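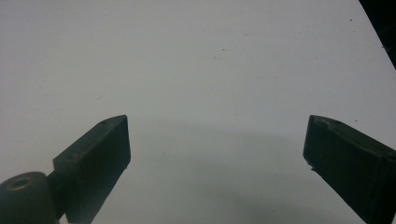 Rowena Dalisay asked that the gripper work come first on the agenda, as the shared bench gets crowded later in the evening and she wanted the finger spacing settled before any more parts were printed. Agreed.

Tekdale Shared Workshop, Gripper Build Group
Minutes, Apr 28, 2022

Present: Analyn Manalastas (chair), Rowena Dalisay, Angelica Lumanlan, Cherry Mae Pangilinan (minutes)
Apologies: Erlinda Lacson

1. Previous minutes
Accepted with one correction. The spare screws were ordered by Angelica, not Rowena.

2. Fingers
Angelica has printed a second pair to the same drawing. The first pair stays on the hand-held tool for now. She would like to try a rubber facing on the new pair before anyone changes the shape. Analyn said the jaws open wide enough for everything on the test list and the drawing should be left alone until the list is done. Rowena disagreed and wants it noted that she would prefer a longer tip. Left as is until next meeting.

Action: Angelica to cut and glue rubber facing, 2 thicknesses.

3. Clear objects
The group went over the clear plastic holder. Cherry Mae reported that people using the tool tend to come in too low on it and have to back off and start again. Approach from the side to be tried, with the fingers wide until they are past the front corner. 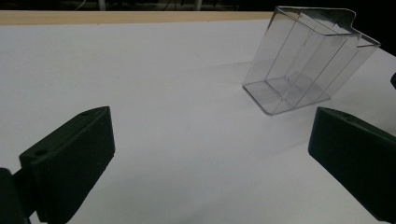 Cherry Mae asked whether the bench lights should be turned up for the clear items.
Analyn answered that the lights stay at the one setting until the whole list has been run, and a brighter set can be done afterwards as a separate batch.

Rowena asked that each run be written in the paper log as well as on the laptop. Last time the laptop clock was wrong and it took her an evening to sort out the order. Agreed.

Action: Cherry Mae to rule up new log sheets.

4. Arm
The Colari arm is still in pieces on the back shelf. The shoulder bearing has play in it and Erlinda has the replacement at home. She sent word that she will fit it before next meeting. No work on mounting the gripper to the arm until then. The hand-held tool will be used in the meantime. 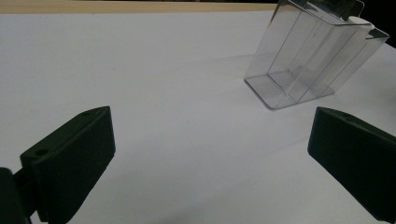 Item 3: clear holder on the white bench top, fingers open.

5. Money
Balance is $168. Filament and the rubber sheet will come to $40. Approved. Analyn will pay and bring the receipt.

6. Other business
Angelica asked for a labelled drawer for the gripper parts so they stop ending up with the router bits. Rowena has a spare set of drawers in her garage and will measure it.
The vise on the end bench needs a new handle. Passed on to the woodworking group.

Next meeting date to be set by email once Erlinda has fitted the bearing.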